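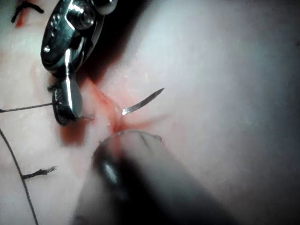
Aguja curva, hilo negro y dos instrumentos sobre el tejido de trabajo.

Consejos de taller: reglas para la mesa de sutura con robot

Estas reglas las usamos en el taller de Girkudari, en Salcedo. Las escribió primero Patricio Cifuentes, en una hoja pegada a la pared, y yo las he puesto en orden con mis palabras. El español no es mi primera lengua, así que pido paciencia con alguna frase.

Antes de empezar

Compruebe que el botón de parada de emergencia está al alcance de la mano izquierda y púlselo una vez, con los brazos en reposo. Si los brazos no se bloquean, la sesión no se hace. Apunte el resultado en el cuaderno, también cuando todo está bien.

Corte los hilos a 300 milímetros. Con más largo, el hilo se enreda en la muñeca del instrumento; con menos, el segundo nudo sale difícil. Cuente las agujas en voz alta y escriba el número en la pizarra. 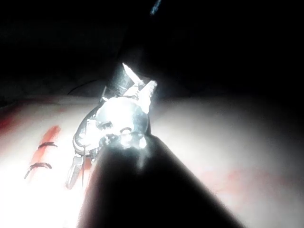
Limite la velocidad al 30 por ciento durante los primeros puntos de cada persona nueva. Este límite lo quita solamente el responsable de la mesa, nunca la persona que practica. En nuestro taller hemos pasado ya de 139 sesiones con esta norma y no pienso cambiarla.

La aguja se agarra por el cuerpo de la curva, no por la punta ni por el extremo donde va unido el hilo. Para tirar del hilo, tire despacio y en la dirección del punto. Cuando una pinza no se ve bien en la pantalla, se para la otra.

Durante el trabajo

Nadie mete la mano entre los instrumentos con los motores activos, tampoco para quitar una pelusa. Se dice «paro», se espera la respuesta «parado», y entonces se entra con pinzas largas. A Ramiro Vidal le parecía exagerado contestar siempre, pero en julio lo aceptó y ahora es él quien lo exige a los demás.
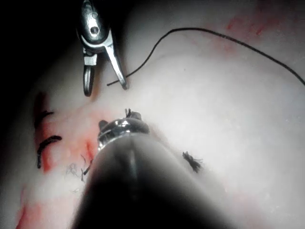
¿Cada cuánto hay que revisar las mordazas?
Al principio y al final de cada sesión, con lupa y buena luz. Si quedan fibras entre las piezas, se sacan con un cepillo blando, con el instrumento desmontado.

No use aire comprimido en la articulación, porque empuja la suciedad hacia los cables. Los instrumentos con juego en la bisagra van a la caja roja con una etiqueta, y no vuelven a la mesa sin la firma del responsable. 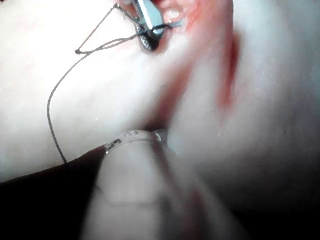
Para terminar, lleve los brazos a la posición de reposo, corte la corriente y cuente otra vez las agujas. El número debe ser igual al de la pizarra. Si falta una, no se barre el suelo: se busca primero con el imán.

Las agujas van al recipiente rígido, aunque estén casi nuevas. Los restos de hilo se recogen con cinta adhesiva. El cuaderno se cierra con la hora, el nombre y cualquier cosa rara, por pequeña que sea, y se guarda en el cajón de la mesa.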